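Help wanted at Magsi: folding, sorting and table setting, part time

Hi, and thanks for stopping by! I run Magsi, a small home-tidying business here in Gurthorpe, and I'm looking for one more person to join me. I started out doing closets for friends, then kitchens, then whole apartments, and now there's more work than my two hands can manage (a nice problem, I know).

Most of what we do is very ordinary. We fold. We match up the linens, clear off the dining table, find a home for the mugs and the tissues and the mail, and leave each room looking like someone cares about it. I like to finish with flowers if the client has any. Dried ones are fine by me, I'm not fussy!
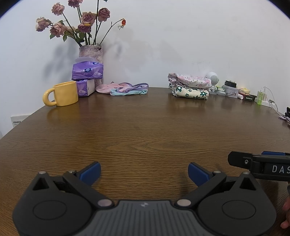

A table with the cloth pile still to do. Dried roses stay put, and so does the yellow mug.

The job is 20 hours a week, mornings, starting in December. Pay is $20 an hour, plus $7 a day toward gas or the bus. Most of our clients are in Gurthorpe itself, with a few out at Poltus, so you'll need a way to get there. A typical visit runs 90 minutes and we do two before lunch.

You don't need experience, but you should enjoy this kind of thing. If you're the one who refolds the towels at your sister's house, we'll get along great. I can teach you my way of folding in an afternoon. Being gentle matters more to me than being fast, especially with vases and anything that's been dried and gets crumbly when you bump it.

You'll also be on your feet a lot, and there's some lifting (laundry mostly, now and then a box of dishes). Please be okay with cats. Almost every client seems to have one.

To apply, drop a note in the Magsi mailbox at the Gurthorpe library or use the contact form on this page. Tell me a little about yourself, which mornings you can work, and the one drawer in your home you'd rather I didn't open. No resume needed. I'll write back to everybody, and if it sounds like a fit we'll do a paid trial visit together, $50 for the morning.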